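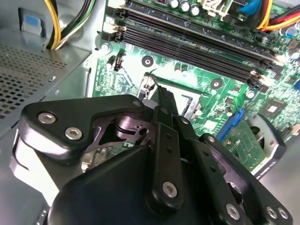

Keeping a 12-volt system honest: tips from a motorhome garage

I keep a folder of advice I've been given on leisure batteries, fridges and wiring. A fair bit of it contradicts itself, and some of the most confident bits are the worst. What follows is what survived being tried in our Skurnow, an elderly coachbuilt with a compressor fridge, one battery and too many sockets. Your van will differ. Be suspicious of mine as well.

Measure before you buy anything

The usual answer to a flat battery is a bigger battery. It's also the usual answer from people who sell batteries. Before spending a penny, find out what you use in a day. You want a shunt-type monitor on the negative side, with every single load on the far side of it. Ours is a Stiltico and I don't claim it's better than the others, only that it was on the shelf.

Reset it when the battery is properly full, live normally for 24 hours with no hook-up, and write the number down. Ours came to 33 amp hours in mild weather. I'd been told by three different people to expect double that, and had very nearly bought a second battery on the strength of it.

Do it again in hot weather. The fridge will make a nonsense of the first figure.

Don't trust the percentage

The percentage on a monitor is arithmetic. It counts what goes out and what comes back, and applies whatever capacity you typed in when you fitted it. If you typed in the number from the label and the battery is six years old, the display will cheerfully tell you 60 per cent while the lights go dim. Once a season, rest the battery for a few hours with everything off and check the voltage with a separate meter. If the two disagree badly, believe the meter and lower the capacity setting. For lithium this doesn't work well at all, as the voltage hardly moves across the middle of the range, so charge it fully and let the monitor resync.

The row of little coloured lights on the panel above the door is decoration. Ours showed green on a battery that couldn't run the water pump.

Find the thing that's always on

With everything switched off, ours still drew a small steady current day and night. The monitor's current reading is handy for this. Pull one fuse at a time, wait a few seconds, look, put it back, go to the next. Write down what each one does while you're at it; the diagram in our handbook was for another model.

Culprits in our case:

The step controller.
A USB socket with a blue light in it, bright enough to read by.
The aerial booster, left on since heaven knows when.
The radio, wired to the leisure side by a previous owner.

The USB socket now has a proper switch. The aerial booster has been taken out, and we haven't noticed any change in the reception, which was always poor.

Fridges

Ours is a Tazi, top-opening, and a decent enough thing, although the brochure's daily consumption was clearly worked out by someone who never opened the lid. Some of what you hear about fridges does help:

Chill it on mains the night before, with the food in.
Put warm shopping in at the start of a drive when the alternator is doing the work.
Leave the vent space behind it clear. Spare carrier bags migrate there.
Set it one notch warmer overnight and see whether anybody complains about the milk.

Things I was told and can find no benefit in: a small fan inside the cabinet, turning the fridge off altogether at night, and foil bubble wrap round a box that's already well insulated. Switching off at night looked clever until I read the monitor at breakfast and again at lunch. It spent the morning pulling back everything it had saved, and the butter had gone soft in between.

If the fridge cuts out while the battery still seems healthy, look at the cable before you blame the fridge. Measure the voltage at the fridge's own plug with the compressor running. A long thin cable can lose enough on the way for the cut-out to trip. The cigarette-lighter plug is a poor fitting for any load that runs for hours. It works loose and it gets warm. Ours went in the bin in favour of a screwed connector.

Crimps, and why I don't believe yours

Most of the faults I've traced in this van were at the end of a wire. The cheap flat crimping tool with the coloured dots is responsible for plenty of them. Buy or borrow a ratchet one. After each crimp, pull hard. If it comes off in your hand you've saved yourself an evening on the floor with a torch.

Strip only as much as the terminal needs. Don't twist the strands until they're a hard rope, don't tin the end with solder before crimping it, and don't fold a thin wire double to fill a fat terminal. I know that last one is common. I found four in our van.

For battery cables, the lug has to match both the cable and the stud. An 8 mm hole on an 8 mm stud sits flat. A bigger hole with a washer to make up the difference gives you a small hot patch that you'll discover by smell.
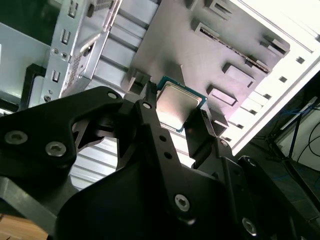 Check the tightness again a month after fitting. Copper settles a bit and a nut that was snug in September can be turned by hand in November. While you're in there, put the back of your hand near each joint after a spell of heavy load (near it, please, rings and watches off). A warm joint in a row of cool ones wants redoing.

Fuses protect the cable

I have heard a fuse described as protecting the appliance more often than I can bear. It's there to stop the cable catching fire. So the fuse goes as close to the battery as you can get it, and its rating has to be no more than the thinnest cable after it can carry. A fuse at the far end, next to the gadget, leaves the whole run unprotected.

If a fuse blows, it had a reason. Fitting the next size up is how people lose vans.

Keep spares of every rating you have, in a tin, with the type written on the lid. There are at least three sizes of blade fuse and the one you have will be the wrong one.

Inverters, mostly unnecessary

An inverter takes 12 volts up to mains so that a small black brick can bring it back down to 19 for the laptop. You lose a little each way. A 12-volt laptop charger of the right rating does away with the whole performance and costs less than a tank of gas bottle refills used to. Check the wattage on the original brick first.

If you do need one, buy for the load you have. Ours is 300 watts and runs a toothbrush charger and a sewing machine, though never at the same moment. The 2,000-watt type so popular in advertisements will happily empty a single battery making toast, and needs cable as thick as a finger. It also draws current simply for being on, so fit it with a switch you can reach and get in the habit of using it.

I'd ignore "peak" power altogether. It's a number for the box.

Cleaning and corrosion

The green crust on an old battery terminal comes off with bicarbonate of soda in warm water and an old toothbrush. Disconnect first, negative before positive, and keep the mixture out of the cell caps if yours has them. Rinse, dry, refit, and then a thin smear of petroleum jelly over the outside of the finished joint. Over the outside, after it's tight. Recipes involving cola do work after a fashion, but then you've got sugar in the battery box.

Contact spray is useful on switches and multi-pin plugs. It won't mend a broken wire, whatever the man in the shop says.

Winter lay-up

Opinions on this are fierce. Mine, for what it's worth:

Lead-acid and AGM: charge fully, then isolate, then top up every four to six weeks. A smart charger left on permanently is probably fine. I prefer a cheap timer socket that gives it a few hours now and again, mainly from having had one smart charger that wasn't.

Lithium: leave it part charged, isolated, and don't charge it below freezing unless the battery has its own heater or low-temperature cut-off. "It has a BMS" doesn't tell you whether it has that cut-off. Look it up.

A small solar panel will not look after a battery in December under a cover. I've seen this recommended with the cover on.

Miles don't tell you much

We did 3188 miles last year, a good part of it back and forth to Murnotari, and I'd expected all that driving to keep the battery topped up. It didn't. The old split-charge relay was passing a feeble current down a cable far too thin for the distance, and the alternator, being a modern sort, was easing off as soon as the engine battery was happy. A battery-to-battery charger fixed it. They are overpriced and the instructions are dreadful, but I can't argue with the readings.

Before you buy one, though, measure what you get now. Engine running at a fast idle, fridge off, look at the monitor. If you're seeing a good strong charge with a half-empty battery, leave well alone and spend the money on diesel.

Small things

Label both ends of every cable. Masking tape falls off, so use the printed heat-shrink or a proper tag.
Photograph the battery box before undoing anything.
Insulate the handle of the spanner you use on the positive terminal. Electrical tape will do, renewed when it gets tatty.
Grommets wherever a cable goes through metal, even if it's only for now.
Keep the old halogen bulbs out of the spares tin once you've gone over to LED, or someone will fit one.
Scotch locks, the blue snap-on splices: take them out when you find them.

I've still not found what the brown wire behind the wardrobe does. It's fused, it's live, and everything works with it disconnected, so disconnected and taped up is how it's staying.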